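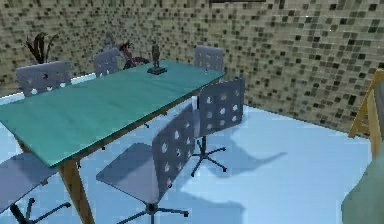
Girthorpe Robot Learning Group

Last updated: November
Reading time: 2 min

Re: [sim-data] meeting room set, what to record next

Farzad,

I went through the first batch on Sunday and have answers to most of your questions. Your message is quoted below, with my replies under each part.

On Sunday, Farzad Kordestani wrote:

> We have 195 episodes from the meeting room with the tiled walls. The
> target was 200. Do you want me to finish the last few with the same
> layout, or move the chairs first?

Move the chairs first. In the layout we have now, all six of them are the same model, and the three on the far side show only their upper backs over the table. The model has plenty of those and very few views where the seat and the base are both clear. If you pull one of the far chairs out to the open floor for the remaining episodes, that would help. Please leave the green table where it is. I want one thing to stay fixed across the batch so the two layouts can be compared.

> The statuette is near the far edge of the table. Baxter thinks it is
> too hard to reach from the near side and that we should bring it
> forward for everyone.

Leave it for this batch. For the next one, place it at random over the whole tabletop and save the start position with the episode. Operators may drive around to whichever side they like. I don't mind slow episodes as long as they are labeled properly.

The reddish figure behind it is a separate problem. Part of it is hidden by the far side of the table, and the instruction text only says "pick up the figure." Two of the labelers read that as the red one. Change the text to "pick up the dark statuette" and rerun the instruction check on everything you have already uploaded.

> 11 episodes end with the arm still over the table. Keep or drop?

Keep them, but mark them as incomplete. Do not trim them to make them look finished. Zollard trimmed theirs last time and we spent a long while working out why the policy stopped early.

> Last one. The walls are very busy. Should I swap the tiles for plain
> paint?

Not yet. The small tiles are useful because the floor is so plain, and I would like to see whether the depth estimate holds up against both. When this batch is closed, copy the room, paint the walls in the copy, and record a short set there with the same seeds. Name it so that it sorts next to the original.

Some other points for anyone recording this week:

- Part of the arm can show low in the right corner of the view, as it does in the image. Do not mask it out. It will be there at test time as well.
- Keep the shadows on. If your machine is struggling, lower the resolution of the preview window only.
- Write the operator name in the episode notes. Several uploads from the Bralldale office came in with that field blank, and I can't fill it in from here.

If an episode goes wrong in the first few seconds, reset and start again under a new number. Please don't reuse the old number. The upload script will accept it and overwrite the earlier file without a warning.

I will build the training split once the last episodes are in and the instruction check is clean. Send me the seeds for the new chair layout when you have them.

Catherine Lindsay

This site uses cookies to remember your archive settings. Accept | Manage preferences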